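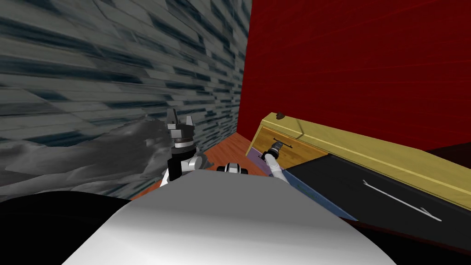 Quando começa a cresta do próximo ano no apiário comum?

A cresta começa na segunda metade de agosto, primeiro nas colmeias da encosta e depois nas do vale, conforme ficou decidido no ponto 3 desta ata.

Associação de Apicultores de Sanness
Ata da reunião geral de inverno

Data: 6 de dezembro de 2024
Local: sala de cima da Casa Bramwell
Início: depois do jantar, às oito e meia
Redação da ata: Derek Penrose

Os sócios receberam a ordem de trabalhos por correio eletrónico na semana anterior. Foi pedido que o ponto sobre a varroa passasse para antes do ponto sobre os frascos, e a reunião aceitou a troca.

1. Ata da reunião anterior

A ata foi lida e aprovada com duas correções. Onde estava escrito "enxame comprado" deve ler-se "enxame capturado". O nome do terreno junto ao ribeiro é Dinia, com um só n, e não como eu tinha escrito. Peço desculpa ao dono do terreno, que me fez a observação com muita simpatia.

2. Estado das colónias antes do inverno

O apiário comum entra no inverno com 15 colónias. As da encosta estão pesadas e foram fechadas com a entrada reduzida. No vale há duas colónias mais leves, que receberam pasta de açúcar por cima dos quadros. Discutiu-se se era melhor juntar as duas. A opinião mais ouvida foi que já é tarde para abrir as caixas com este frio, e que se deve esperar. Ficou combinado que se levantam as caixas por trás, só para sentir o peso, nos dias de sol e sem vento.

Um sócio perguntou se os isolamentos de cortiça fazem alguma diferença. Quem os usou no inverno passado disse que encontrou menos humidade debaixo da tampa, mas também tinha inclinado as colmeias para a frente, e por isso não sabe a qual das duas coisas deve agradecer. A associação não vai comprar cortiça este ano. Cada sócio pode naturalmente experimentar nas suas colmeias.

3. Calendário da cresta

Este foi o ponto mais comprido da noite. Na última campanha a cresta foi feita toda de uma vez, e uma parte do mel do vale foi tirada com quadros ainda mal operculados. O resultado foi um mel com água a mais, que teve de ficar separado e que foi gasto em bolos e em hidromel. Ninguém quer repetir isso.

A proposta apresentada foi dividir o trabalho em duas partes: a encosta primeiro, na segunda metade de agosto, e o vale quando os quadros estiverem fechados em pelo menos três quartos da superfície. Quem abre a colmeia decide no local, com o refratómetro da associação na mão. Houve uma objeção — duas idas obrigam a montar e a lavar duas vezes o extrator, e a lavagem é o trabalho de que menos se gosta. A proposta foi aprovada com dois votos contra.

Ficou também escrito que os quadros do ninho não se tocam em nenhum caso. Esta regra já existia, mas só de boca.

4. Tratamento contra a varroa

Foi recordado que o tratamento de inverno com ácido oxálico deve ser feito quando há pouca ou nenhuma criação. Faz-se na mesma semana em todo o apiário comum, e pede-se aos sócios com colmeias próprias na vizinhança que façam ao mesmo tempo. Se um trata e o outro não trata, os ácaros voltam com a pilhagem e com as abelhas que se enganam de casa.

As máscaras e as luvas para o tratamento estão no armário do material. Os filtros foram trocados. Ninguém deve fazer a aplicação sozinho. Quem nunca fez pode acompanhar um sócio com experiência, e três pessoas já se inscreveram para isso.

Pediu-se ainda que cada um conte os ácaros caídos no tabuleiro e aponte o resultado na ficha. No ano passado metade das fichas veio vazia, e com fichas vazias não se pode comparar nada.

5. Frascos e rótulos

A produção do apiário comum na última campanha foi de quase 300 quilos. Para a próxima será feita uma encomenda conjunta de 800 frascos, contando com o apiário comum e com os pedidos dos sócios. Os frascos serão da forma baixa e larga. A forma alta é mais bonita na mesa do mercado, mas a colher não chega bem ao fundo, e houve queixas de clientes.

Sobre os rótulos falou-se bastante. O rótulo atual descola quando o frasco está frio. Vão ser pedidas amostras de outro papel, e a decisão fica para a próxima reunião. Foi sugerido pôr o nome do lugar, "Encosta" ou "Vale de Dinia", para distinguir os dois méis, que têm de facto sabor diferente: um mais escuro, de urze, e o outro de silva e de flores misturadas. A ideia agradou a quase todos. Antes de imprimir é preciso confirmar o que a lei permite escrever sobre a origem.

6. Extrator

O extrator Skirnier faz barulho no rolamento de baixo desde a última cresta. Um sócio com jeito para a mecânica ofereceu-se para o abrir durante o inverno. Se for só o rolamento, a peça custa 19 euros, e a reunião autorizou já a compra. Se for o eixo, volta-se a falar do assunto. Comprar um extrator novo não foi discutido, embora alguém tenha trazido um catálogo e o tenha deixado aberto em cima da mesa durante toda a noite.

Lembra-se que o extrator emprestado deve ser devolvido lavado com água fria e seco. A água quente derrete a cera, que depois se agarra às paredes e à torneira.

7. Curso para principiantes

Há interesse de várias pessoas da terra em aprender. O curso terá uma parte de inverno, dentro de casa, com a montagem de quadros e a colocação da cera, e uma parte no apiário quando o tempo aquecer. Os participantes trazem botas; os fatos são emprestados. Pede-se aos sócios que tenham fatos de criança guardados que os tragam para a Casa Bramwell, porque duas famílias querem inscrever os filhos.

8. Outros assuntos

A silveira que tapava o caminho de Dinia foi cortada, mas só de um lado, para deixar flor às abelhas. O dono do terreno concorda e pede que se feche sempre a cancela, por causa das ovelhas.

Uma sócia ofereceu à biblioteca da associação um livro antigo sobre cortiços. Falta-lhe a capa, e as gravuras estão em bom estado. Pode ser pedido emprestado por um mês.

Perguntou-se se alguém viu ninhos de vespa asiática. Foi visto um ninho alto num eucalipto na estrada do moinho, já comunicado à câmara. As armadilhas voltam a ser postas no fim do inverno, e quem tiver garrafas de plástico limpas pode guardá-las.

Tarefas que ficaram atribuídas

Amostras de papel para os rótulos: o grupo do mercado.
Abertura do extrator e compra do rolamento, se for preciso: o sócio que se ofereceu.
Folha de inscrição do curso e envio das fichas de contagem por correio eletrónico: Derek Penrose.

A reunião terminou pouco antes das onze. A data da próxima será comunicada a todos os sócios, e as correções a esta ata podem ser-me enviadas até lá.

Derek Penrose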